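Basora bench review: where things stand at the end of October

Hi Radka, this is the catch-up you asked for on the Basora gripper kit. Short version: I like it more than I did last month, and I still wouldn't sign the Deltham order yet.

Getting in close

Most of my time went on the motherboard jobs. The fingers are long and narrow, and that's a big help once you're down among the memory slots and the processor bracket. I'd worried the base would bump into everything (it's a chunky thing), so I slowed the last bit of the approach way down. We've logged 82 runs so far and 70 of them finished with no help from me. The other 12 were nearly all bad angles on the way in – my paths, I think, and I'm redoing them.
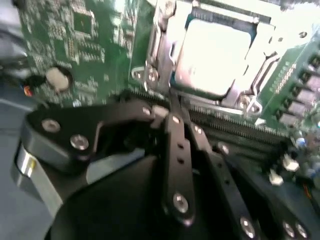 Fixture and table layout

We're working with the tower on its side, panel off, and the gray printed fixture plate next to it on the slatted table. I love this plate! It came out of the Achari printer in one go, and having a slot to lay a memory-sized board in saves me a lot of fiddling. The posts could be a bit shorter, so I'll reprint it when I get a free evening. Cables are my other gripe. The thin black ones off the gripper hang down toward the case, and I'd like Disness to quote us for a proper sleeve.
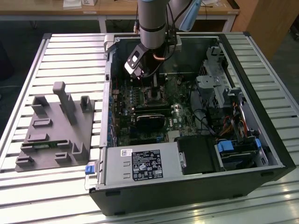
What I need from you

A yes or no on extending the loan, mainly. I'm asking for up to 22 more days, enough to redo the approach paths and try the drive bay end of the case. Spare fingertips would be nice too – the quote's in your inbox.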